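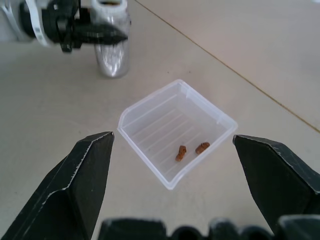 3.2 Lagerung und Portionierung des Trockenfutters

Für die Lagerungsversuche wurde Trockenfutter einer Charge auf die Standorte Prurum und Lellitz verteilt. Je Standort wurden 39 Teilproben zu 200 g in Schraubdeckelgefäße überführt und bei Raumtemperatur dunkel gelagert. Die Entnahme erfolgte in Abständen von 4 Wochen; die letzte Serie wurde im August abgeschlossen. Gefäße, deren Deckel sich ohne spürbaren Widerstand lösen ließen, wurden von der Auswertung ausgeschlossen.

Die Peroxidzahl wurde im Doppelansatz titrimetrisch bestimmt, der Wassergehalt gravimetrisch nach Trocknung bis zur Massenkonstanz. Zwischen Öffnen und Einwaage lagen höchstens 4 Minuten. Vorversuche mit dem Material aus Udton hatten gezeigt, dass die Randstücke einer Schüttung schneller Feuchte aufnehmen als der Kern; die Teilproben wurden daher vor der Einwaage gewendet und geteilt.
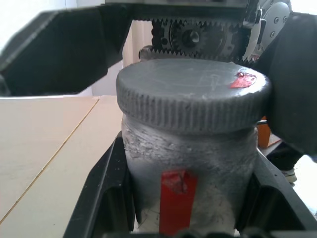
Abb. 3: Gefäß mit breitem, seitlich geriffeltem grauem Schraubdeckel; auf der Deckeloberseite ein kleiner roter Rest.

Die Dichtigkeit der Verschlüsse wurde über den Massenverlust wassergefüllter Kontrollgefäße geprüft. Ein Einfluss oberflächlicher Gebrauchsspuren am Deckel war nicht nachweisbar. Die Zuordnung der Proben erfolgte über die Projektdatenbank Rivera, Etiketten dienten lediglich als Zweitkennzeichnung. Die Ergebnisse der Feuchtebestimmung sind in Abschnitt 4.1 dargestellt.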